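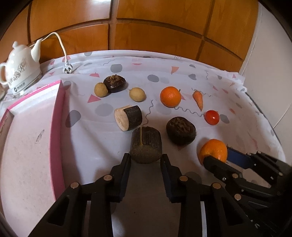

How early should I start getting a manufactured home ready to sell in a 55-plus community?

Give yourself four months if you can. The paperwork with the park office takes longer than the cleaning and the painting, and it goes much better when you aren't also packing boxes.

I helped my aunt, Soledad Pereyra, sell her two-bedroom at Bretby Village last year, and I learned most of this by doing it in the wrong order. So here is the order I would use now, and I hope it saves you a few phone calls (we made a lot of phone calls!).

Start at the park office

Before you talk to a single buyer, go and see the manager and ask for the resale packet. At Bretby that was Samina Tanoli, who was very patient with us. You want the current site rent, the age rules for a second resident, the pet rules, and the form a buyer fills out to be approved. Ask whether the rent changes when the home changes hands. My aunt was paying $725 a month and the new owner's rent was going to be higher, and every buyer wanted to know by how much.

Also ask for the exterior inspection right away. The manager walks around the home and writes down what has to be fixed before the sale. Ours listed the skirting on the north side, a loose handrail, and one downspout.

Find the title

In many states a manufactured home on a rented lot has a title, a bit like a car does. Dig it out and read the names on it. My aunt's still had my late uncle's name, and straightening that out ate up most of November. If there was ever a loan, look for the letter showing it was paid off - you will want it at closing.

Do the repairs on the list first

It is tempting to start with new curtains. Fix the inspection items first, keep every receipt in one envelope, and then see what money is left. We spent $3,422 in all, and the skirting was the biggest part of it by far.
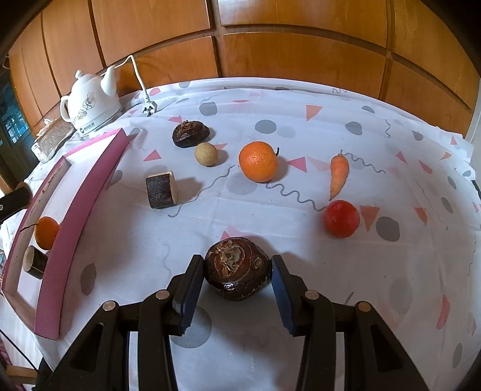

A water chestnut, held over the printed tablecloth.

Set the price

Ask the office what has sold in the last year and on which streets. A home near the clubhouse and one backing onto the road can be the same model and sell for quite different amounts. Then have an agent who works in 55-plus parks walk through. Ada Mazza did ours, and she talked us down a little, kindly, over coffee.

Get the buyer approved

Once you accept an offer, the buyer takes the application to the office. Remind them to bring proof of age and proof of income. Our buyer was 74 and had everything in a folder with tabs, bless him, so his went through without a hitch. Hold off on canceling your utilities until the approval is in writing, and leave the porch light on a timer if you move out early.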